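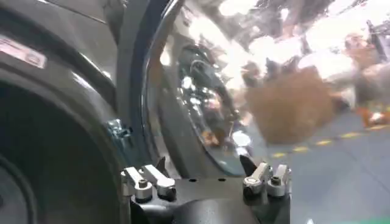

Curved clear shield, overhead light reflected along the top

Glare and mirror reflections on a curved clear shield. What can be done without replacing it?

Asked by Areeba Gondal
Category: Plastics, Glass and Glazing
Views: 369

I look after a work area at Stutlow that has a transparent curved shield with a dark rim. The gloss is the problem. From most positions the overhead lighting shows up as a white patch over the top part, and the middle works as a bent mirror, so I see whatever is on my side laid over whatever is behind it. Reading a printed tag through it takes two or three tries.

What I have done so far:
Cleaned both faces with dish soap and water, rinsed, dried with microfiber. No change to the glare.
Switched off one row of ceiling lights. The white patch got smaller, but the room is then too dark for the other bench.
Looked for a maker's mark on the shield. Did not find one, so I do not know if it is acrylic, polycarbonate or something else.

Questions:
1. Is there a coating or film that works on a curved surface and does not blur the view?
2. Does the material matter for this?
3. Is moving the light worth the trouble? The fixtures are on the ceiling and an electrician would be needed.

The shield has to stay in place. Replacement is not in the budget before December.

3 answers

Answer by Dirk Janssen
Accepted

Two separate effects are mixed together in your description.

The white patch is the light fixture itself, reflected. It goes where geometry sends it. A flat panel gives you one angle where the fixture shows and you can step out of it. A curved panel has some part of its surface at the wrong angle for nearly every viewing position, and it spreads the reflection into a streak.

The mirror image in the middle is light from objects on your side. You see it when your side is brighter than the far side. Each uncoated face of clear plastic or glass returns 4 to 5 percent of light hitting it straight on, and more at a shallow angle. If the far side is dim, that is enough to compete with it.

In order of cost:

1. Add light behind the shield. A small LED strip or task lamp on the far side, aimed at what you need to read and shaded so it does not point at you or at the shield. Usually the largest improvement and it needs no electrician.
2. Diffuse the ceiling fixture. A clip-on diffuser panel lowers the peak brightness of the patch. The patch gets wider and softer. You will still see it.
3. Put something matte black where the reflection comes from. To find the spot, stand in your normal position and have a second person move a sheet of black card around until the reflection goes dark.
4. Anti-reflective film. See below before you spend money.

Film: two products get sold under similar names. Anti-glare film has a fine matte texture. It breaks up the reflection and also blurs anything more than an inch or two behind the shield, so it is the wrong choice for you. Anti-reflective film is clear and cuts the reflection itself. It costs more and must go on both faces to get the full effect. Either type will lie flat on a surface that bends in one direction only. If yours bends in two directions, like a bowl, film will crease and you should forget it. Test with a sheet of printer paper: if it lies down without wrinkling, film will too.

Material matters mostly for cleaning and adhesive. Keep ammonia glass cleaner, acetone and alcohol away from it until you know what it is. Polycarbonate and acrylic can both craze.

Moving the fixture: I would not. On a curve the patch will move somewhere else.

Answer by Razia Chaudhry

Polarized clip-on glasses helped me with a counter shield at Padstead. They only work well at a slant. Straight on they do nothing. You may get rainbow colors in the plastic, which is stress in the material and not a defect. Cheap to try.

Answer by Divina Talavera

car wax

Comments

Dirk Janssen: Wax will not lower reflection. It fills fine scratches and leaves the surface glossier. Some waxes also contain solvents, so read the can.

Areeba Gondal: Paper test passed, it bends one way only. Put a lamp on the far side with a piece of card as a shade and I can read the tags from my chair. The white patch at the top is the same as before. Will price the clear film for the inside face first.

Dirk Janssen: One face gives you half the benefit at most. Apply it wet, and start from the middle.

Last edited June 25, 2022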